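Home | Issues | Authors | Search
Reading time: 2 min
Last updated: February

3.2 The table as a place for small things

Desks gather clutter with a devotion seldom shown to filing. Of the 2669 surfaces in the Taldale survey, over 400 held an open cardboard box, and Belay's category "box, purpose forgotten" had to be split in two. White paper laid across a tabletop gives a small object some colour behind it, and gives the box somewhere to loiter (Figure 4).
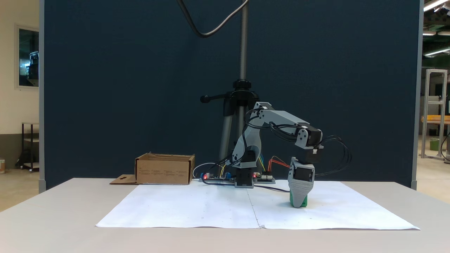
Figure 4. Small green object at the paper surface; open brown box and loose flap at left.

3.3 Boxes and their flaps

Flaps were coded separately.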